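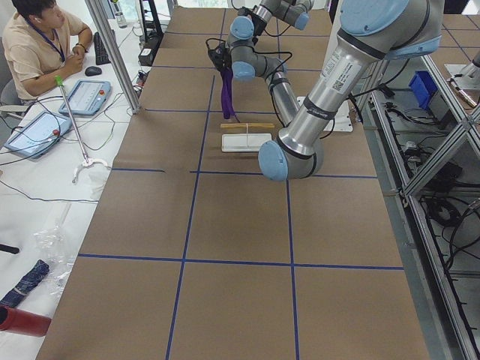 Fig. 4-1. Chore table, two arms, operator desk on the left.

4. Table set-up for chore trials

Read section 3 first if you haven't. Applies to the Brornach two-arm table, any site. Last edit 22nd December, W. Karaki.

What these trials are for: finding out which small household jobs the arms can do yet. Sticks, straps, trays. Tidying, basically. Don't promise visitors laundry.

4.1 Paper and tape

1. Power down both arms. Pendants where you can reach them, stop button clear.
2. Roll kraft paper the full length of the table. Pull flat. Small creases OK, ridges not OK.
3. Tape the grid with blue painter's tape. Long lines first, then the crosses.
4. Press the joins down with a thumb. Short gaps in a line are fine, Kuvside ignores them.
5. Log the table as "papered" in Kuvside.

NOTE: Replace paper every 24 sessions or when a seam lifts, whichever is first.

CAUTION: No blades on the table. Tear the tape by hand.

4.2 Placing the objects

1. Open the task card. Tray jobs start at card 12.
2. Tray goes inside one cell, on the paper, not on a tape line.
3. Lay the sticks per the card. Don't straighten them up to look nice. People don't leave things straight at home.
4. Strap jobs: strap starts where the card says. Check it isn't under the paper edge.
5. Hands out. Say "clear" out loud before anyone touches a pendant.

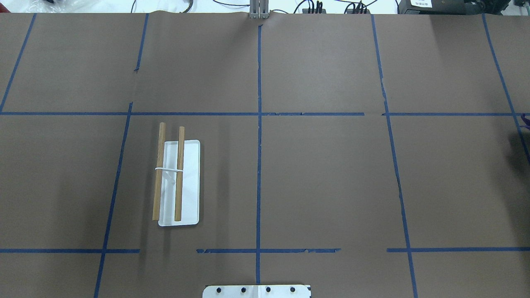
Fig. 4-2. Two sticks on the tray, banded. Other cells open.

NOTE: Sticks half on, half off the tray is an allowed layout. Score it on the card as "overhang".

NOTE: Thin bands are the hard part. Rigid things the arms manage most days, soft or stretchy things a lot less. A person does the whole tray in seconds. If a run drags past 20 minutes stop it and write "timeout", do not help the arm along.

CAUTION: Never reach in to free a caught strap or band with the arms live. Stop first, then reach.

4.3 Wrist view check

1. Jog the arm over a tape crossing. Slow.
2. Look at the wrist view. You want both tapes in it.
3. If the lines are smeared, let the arm settle and look agian.
4. Still smeared when stopped: wipe the lens, dry cloth only.
5. Save one still per arm.

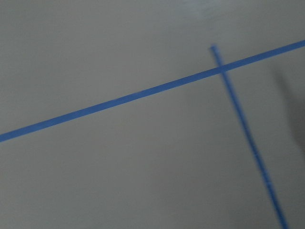 Fig. 4-3. Wrist view over a crossing, blurred. Repeat the check.

NOTE: Color can come out gray in this view. Not a fault. Go by the tape.

4.4 Scoring

Done, part done, not done. Thats all we use. A stick dropped and picked up again counts as part done. A stick nudged into place by a sleeve counts as not done.

So far 1,704 runs in the log across Vaststead and Sfeir. Georges Saliba is splitting them by object, table due in February. Until then don't quote a success rate to anybody, the easy cards swamp the rest.

Questions on cards to Georges, questions on arms to Widad. Section 5 covers shutdown.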